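Chapter 4
Dinner Shows and Cultural Evenings in Visitor Destinations

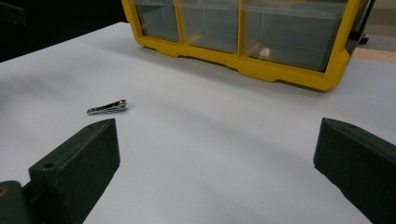

An evening show with a meal is one of the oldest products in resort tourism. It fills the hours after the beach closes, it can be sold in advance, and it brings together three trades that otherwise have little to do with each other: catering, transport and live performance. This chapter looks at how such evenings are planned and priced, and at who earns what from them.

We shall use the island of Utora as our main case. Utora has one large harbour town, Gandton, and a string of hotels along the southern shore. Until the airport runway was extended, most visitors came by ferry and stayed for a single night. The hotels fed them and the village dance groups performed in the square for whatever was put in the basket. There was no ticket and no fixed starting time.

The first ticketed evening was put on by the Tzavaras Hotel, which laid out tables for 50 guests in its garden and hired a dance group from the next village. Within a few seasons other hotels had copied it. The largest show today, at Tudholm Bay, seats 600 and runs on most nights from the start of the dry season until the end of September.

Growth on this scale changes the performance. A dance that took an hour in the village may be cut to a few minutes so that the main course can be served on time. Songs in the local language are given a spoken introduction in English. Some performers welcome this, as regular work allows them to stay on the island. Others say that the shortened versions are now the only ones their children know. Both views are discussed in section 4.3.

The money also moves differently. When a guest buys a ticket through a hotel desk, the desk keeps a commission, commonly 30 per cent at Gandton. The coach firm and the kitchen are paid next. The dancers' fee is usually agreed for the whole season and does not rise when the house is full. Students should keep this order of payment in mind when they read the accounts at the end of the chapter.

By the end of the chapter you should be able to:

describe the main costs of a dinner show

explain how seating, serving times and the running order affect one another

compare a village performance with a hotel performance of the same dance

Key terms: commission, cover, running order, host community, staged performance

4.1 Before the ticket

Feasts for guests were held on Utora long before there were hotels. They marked the arrival of a boat, a marriage between villages or the end of the harvest, and the food was supplied by every household in turn.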